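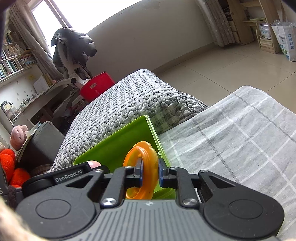 Figure 1. Two-finger gripper holding an orange ring, with a green tray behind it.

Work and Automation, Unit 4
Handout: When the task is shown to the machine
Prepared by Khairul Manurung

Please read before the seminar and bring your written answer to the task at the end.

1. What is the work?

In the first units we spoke about machines which replace a movement of the worker, for example lifting or turning. In this unit the worker's movement becomes itself the product. A person performs a small household task with a gripper in the hand, and the movements are recorded for later use in training. Picking up a ring is a typical task of this kind. It looks simple, but the person must decide where to close the fingers, how to approach, and when to let go.

Notice also the place. Figure 1 shows a quilt, plush toys, books and a desk chair, so the work is done among the things of daily life. For the older theories of the factory this is a difficulty, as they suppose a gate which the worker passes in the morning and again in the evening.

2. The case of Puvex

Puvex packs small plastic goods for other firms. Until last year the packing line at its Prestlow site had 10 persons on each shift. In May the management introduced a sorting cell named Tellent, and 6 of the packers were moved to new duties. Four of these now make demonstrations with hand-held grippers, and two check the recordings.

I visited the site and spoke with the packers. Three changes were mentioned again and again.

Pace. On the line, the belt decided the pace. In the demonstrations the worker decides, but there is a daily target, and a recording which is rejected does not count. Several workers told me they feel more tired in the evening than before, although they lift less weight.

Skill. An experienced packer turns a piece with the fingertips and does not think of it. With a gripper this is not possible. The worker must learn again, slowly, and in the first weeks the fast packers were often the weakest demonstrators. One woman with nine years on the line said that she felt "like a guest in my own hands".

Pay. The new duties were put in the same pay group as packing. The workers' side argues that teaching is a higher duty and should be paid so. The company answers that no certificate is required. At the time of my visit this was still open.

3. Terms you should know

Demonstration - one complete performance of a task, from the first movement to the last.
Tacit knowledge - what a worker can do but can explain only with difficulty.
Redeployment - moving a worker to other duties within the same firm.
Task boundary - the point where one duty ends and another begins. At Puvex this point was never written down, and much of the conflict comes from there.

4. Reading

Course reader, chapter 9 (the Purves report, only the part on job grading). The tables can be left out.

5. Written task

Choose one of the three changes in section 2. Explain who gains from it, who loses, and what you would ask the management if you represented the packers. Write up to four paragraphs. Hand in by 31st August, on paper or through the course page.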